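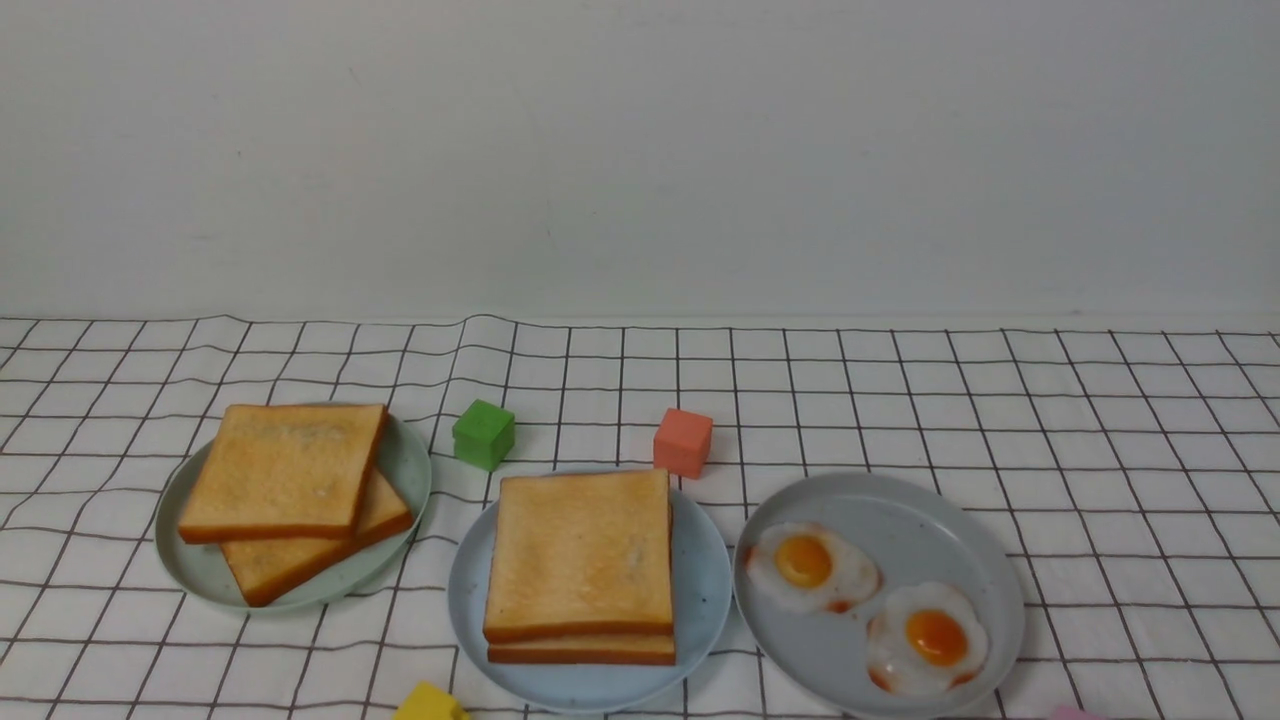
*6 min read*

# Dromstead Robotics Club: Breakfast Project FAQ

Updated in May, after the second round of emails. I teach the Tuesday-night equivalent of this at a community college and help out at the club, and I've seen a lot of student robot projects get described in ways that would embarrass the students. So the answers are on the dry side. If you want the cheerful version, the sign-up flyer has it.

## The project

### What are the students working on?

Getting a pair of arms to put together a breakfast plate. Toast comes off a pile and goes on another plate, and an egg goes on the toast. The food is play food and will stay play food.

The students named the software Jumska. Don't ask what it stands for. They have changed the answer twice.

### So the robot makes breakfast?

No. It moves soft-looking squares from one plate to another. Nothing gets cooked, cracked, buttered or eaten. I'd like everybody to stop saying "makes breakfast," including the people who wrote our poster.

### Is it AI?

Part of it is a learned model, trained on demonstrations the students recorded by guiding the arms through the job. They have 310 of those that they consider clean. Whether you call that AI is up to you. I'd call it copying, done with a good deal of care, and a fair amount of ordinary code wrapped around it to catch the moments when the copying goes wrong.

### How well does it work?

In the last full test it finished the task on 61 percent of tries. That is the number we use. You may hear a better one from a student who is counting only the tries after they moved the lamp.

A try counts as finished if one slice and one egg end up on the plate, egg on top, with no human hand involved after the start. An egg hanging over the side of the bread is argued over every time. Current rule: if the yolk is over toast, it counts.

### Why toast and eggs? Why not something useful?

I asked the same thing. The students' case was that slices are flat, they hide each other in a pile, and an egg has a ruffled edge that doesn't give a gripper much to hold. I've come around to about half of that. Lifting a single slice off a stack is a real problem and they have not solved it. The rest of the reason is that it makes people smile at open house, and that's fine too, as long as we say so.

### What are the colored cubes for?

Practice. Every new member starts by picking up a cube and setting it down where they said they would. It sounds like nothing. Most people need a couple of sessions before they stop fighting the controls. The cubes often stay out on the table for the toast runs, and the model is supposed to leave them alone.

### And the checkered cloth?

The group wanted lines on the table so they could put plates back in nearly the same place between runs. I have my doubts. The cloth wrinkles, and once it wrinkles the lines wander, so you are measuring with a bent ruler. I suggested tape on a bare board and lost the vote. See "Who decides things?" further down.

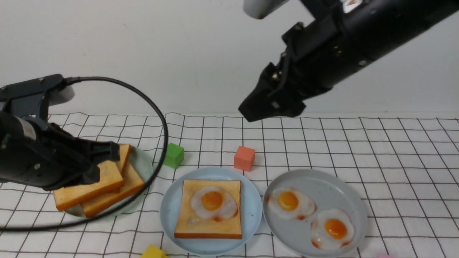

*Two arms at the breakfast table, with the left gripper down on the toast.*

### Do both arms really need to be there?

For one slice and one egg, I don't think so. The students split the table: left arm for bread, right arm for eggs. It keeps each arm's job short, which helps with training. It also doubles the number of things that can be out of calibration on a given night. Ask them for a comparison against a single arm and you'll get a long answer with no numbers in it. I have asked for the numbers.

### What goes wrong most?

In no special order:

- Two slices come up together. By far the most common.
- The gripper pushes down on the pile and the slices fan out across the plate.
- The egg gets pinched at the edge, tips, and lands yolk down.
- A cable drags on something. We tell people to check the cable loop before each run and they check it after.
- Somebody leans on the table.

The failure log is open to anyone who visits. It's better reading than the project page.

### Can it do this with different food or different plates?

Not that we've shown. One student swapped in a different plate and reported that it "basically worked." There were no written results, so as far as this page is concerned it didn't happen.

## Joining

### What does it cost?

$300 for the term. That covers bench time, parts that break in normal use, and access to the training computer. It doesn't cover travel to competition. There's a reduced rate and you don't have to write an essay to get it, just ask Bogdan Anghel at the front desk.

### Does my kid need to know how to code?

It helps. It isn't required for the first term. A student who can't code can still run demonstrations, label the bad ones and keep the log, and those jobs decide more of the result than people think. If they want to stay on a second term they'll need some Python, and we will not pretend they can pick it up by watching.

### My child has done a Clikum kit at home. Can they skip the intro?

No. The Clikum kits are fine, and kids who have built one tend to be good with a screwdriver. They also tend to arrive believing the arm knows where it is. Two weeks of cubes fixes that.

### Will this get them into college?

I have no evidence that it will. Anyone offering you evidence should be asked how many students they followed and for how long.

## The competition

### Which one are you entering?

The Pîrvu Cup, table-task division. Each team brings its own setup and gets three runs in front of judges, plus a written report with a limit of 500 words. Our first draft was well past that and used "autonomous" in nearly every paragraph. The current one is shorter and says what the arms do.

### Is the run fully autonomous?

From the moment a student presses start, yes. Before that, a person lays out the plates, straightens the cloth and stacks the bread. I think the setup ought to be described in the report with the same care as the run, and this year it is.

### Do you expect to win?

With three runs and a 61 percent rate, all three going well would be decent luck. One going badly is likely. The team knows this and has drawn up a plan for what to say while it's going badly.

### Can we see a practice run?

Yes, doors open at 6:30 p.m. on club nights. Stand behind the line, don't touch the table, and please don't film a single good run and post it on its own. If you post one, post the one before it and the one after it.

### Who decides things?

The students, by vote, on everything apart from safety. I get to complain on this page.

### What's planned for next term?

Three proposals are on the board. One is pouring, one is folding a napkin, and one is doing the same breakfast task again until the number is something we'd be happy to repeat to a stranger. I'm for the third. It has the fewest supporters.

### My question isn't here.

Email the club and put "FAQ" in the subject line. If it's about whether the toast is real, read from the top.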